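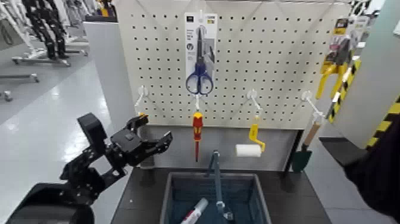
Do I need to bring my own tools?
Not at all, and please don't buy anything specially! The Lakine tool library has 417 items at the moment, and the ones people ask for most live on the pegboard at our Pradbridge counter, where you can look them over before you decide. A screwdriver, a small paint roller and a garden trowel with a wooden handle each get a hook to themselves, and the blue-handled scissors stay on their card.

How long can I keep things?
Two weeks as a rule – longer if the next person isn't waiting, so do ask. Painting a hallway always takes more evenings than you planned, and we'd much sooner you finished it properly.

Where do returns go?
Hand them over at the counter, either in Pradbridge or at our Dirnville branch, whichever is handier for you. Please wipe the soil off trowels and rinse rollers until the water runs clear (warm water and a drop of dish soap will do it).

Are you open in December?
Yes, though Dirnville closes for the last week.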